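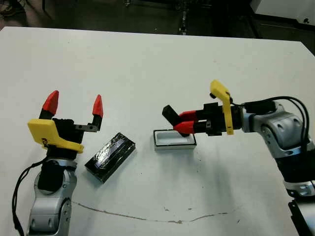 *The Sivetti cell: right arm over the tray, left gripper open.*

**1/** A short thread about a fault that cost us most of a week. I write it down for other people who run two arms on one table and trust their force numbers too much.

**2/** The task is simple to describe. One arm picks up a dark block and brings it to a small white tray. The other arm picks up its own part. We call the routine Gulo, and it ran well since September.

**3/** Then the right arm began to drop parts. It did not happen every time. In a run of 1000 cycles we had 27 drops, and all of them were after the lift, never during the grasp.

**4/** The log showed nothing wrong. Grip force was set to 80 per cent and it was reported as 80 per cent. So I blamed the parts first, then the light, then the planner. I was wrong with all of these.

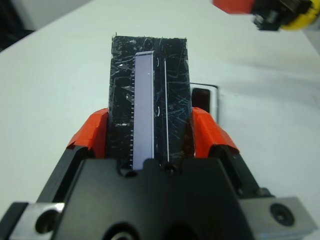

*Black panel held upright, wrist camera. Its surface is covered in fine scratches and scuffs.*

**5/** What we found in the end: the Nanel driver was sending back the commanded force and not the measured one. If the sensor did not answer in time, it repeated the command and gave no warning. I read that value for days as if it was a measurement.

**6/** The real force was falling slowly while the arm was moving. A connector in the right wrist was not fully seated, and in some poses the sensor went silent. Pushing it in took me less than a minute.

**7/** Now the safety side, which worries me more. Our stop rule for pinched fingers used the same value. For all this time it could not have worked when the sensor was silent. No person was hurt, but I don't want to call this luck a protection.

**8/** Changes we made: a missing reading is now an error and the arm stops. After 3 missing readings in one shift the cell stays off until someone checks the cable. The stop rule has its own input.

**9/** I sent the logs to Quansah, who maintain the driver for us. They could repeat the fault on their bench. The fix is not released yet, so please check your own version before you trust the force column.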